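3.2 Sorting and cleaning of collected plastic film

The workshop at Prumedano takes in used plastic film from households and market stalls and turns it into cord, which is then woven into mats and shopping baskets. Collection is done on foot. Each collector is paid by weight when the sacks are handed in, and the rate has not changed since March. Before this study, sacks were weighed as they arrived, so food scraps and rainwater were paid for along with the plastic.

We asked the workshop to open and sort each sack before weighing. Printed bags, clear bags and heavier sheeting were put in separate bins. Clear bags were kept apart as they take dye well and fetch a better price once woven.
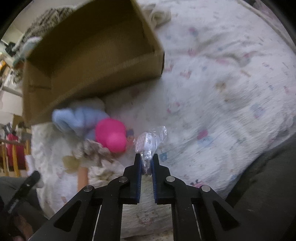 Figure 4. Crinkled clear plastic bag held in a gripper.

Sorted film was washed in two changes of water and hung on lines under the roof. Weavers told us that film cut while still damp slipped on the spindle and gave an uneven cord. Bags with stuck-on labels were the main source of waste, and most of the weavers cut the labelled part out and threw it away. Lightfoot and Mellor report the same practice at Skisville, although there the offcuts were kept as cushion filling.

A batch was set at 200 bags, which one person could wash in a morning. Five weavers took part. They were free to choose the width of the strips, and four of them settled on a narrower strip than the one they had used before. The fifth made only large baskets and saw no reason to change.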